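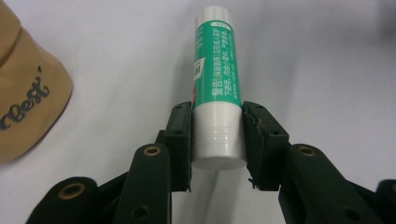

How a glue stick works, and where to keep it

A glue stick is a solid adhesive inside a tube. The adhesive is mostly water and a long-chained substance called a polymer, held in shape by a kind of soap. When you rub the stick on paper, a thin layer comes off. The water in that layer soaks into the paper and passes into the air. The polymer stays behind and holds the two sheets together.

The tube has three main parts: the barrel, the base and the cap. Inside the barrel is a small platform with a hole through the middle. A long screw passes through the hole. The screw is joined to the base, so turning the base turns the screw. The platform cannot spin with it and has to travel along the thread, up or down depending on the direction you turn. Ridges on a base give your fingers something to grip.

Wind out only a few millimetres at a time. A tall column of glue bends when you press on it and may snap.
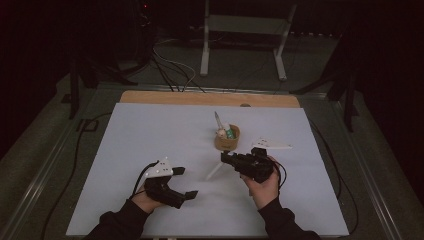

Milan Dewulf wrote to ask whether a glue stick should be kept upright or lying down, as his class at Kurnton had argued over it and had reached no decision. Either will do if the cap is on properly. The cap keeps the water in. Without it the end of the glue dries to a hard skin, and the skin will not spread. You can sometimes rub it away on scrap paper and find soft glue underneath.

Upright storage does have one advantage, and it concerns the table. A cylinder standing on its flat end stays where it is put. A cylinder on its side rests on a narrow line along its length, and a small push will start it rolling.

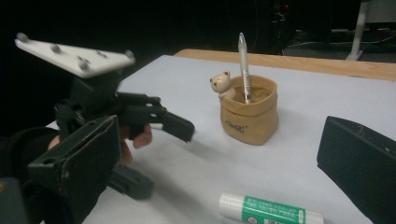

Why a pot stays up

Everything has a centre of gravity, a point where its weight can be treated as acting. A pot is stable while that point is above its base. Tip it until the point passes beyond the edge of the base and it falls over.

Long pencils raise the centre of gravity. Short, heavy things such as sharpeners lower it. If a pot keeps falling over, take out the longest items or choose a pot with a wider base.
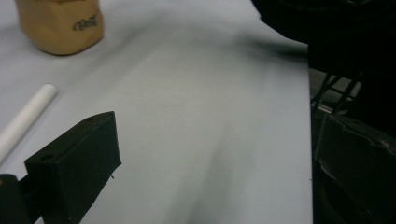 Labels are part of storage too. A label should be on the outside of the pot, below the rim, where pens and rulers do not cover it. Thick dark letters on a plain background can be read from further away than thin pale ones. The tan cup has dark lettering on its side, and the contents could be changed without hiding it. Write the label before you fill the pot. An empty pot can be laid on its side and held still with one hand while you write with the other.

Words to know

Adhesive: a substance that sticks things together.
Polymer: a substance made of very long molecules.
Thread: the raised spiral that runs around a screw.

Print this page | E-mail this page
© Flilovden Science Pages. Text: Marijke Van Rooij. Contact us. Back to top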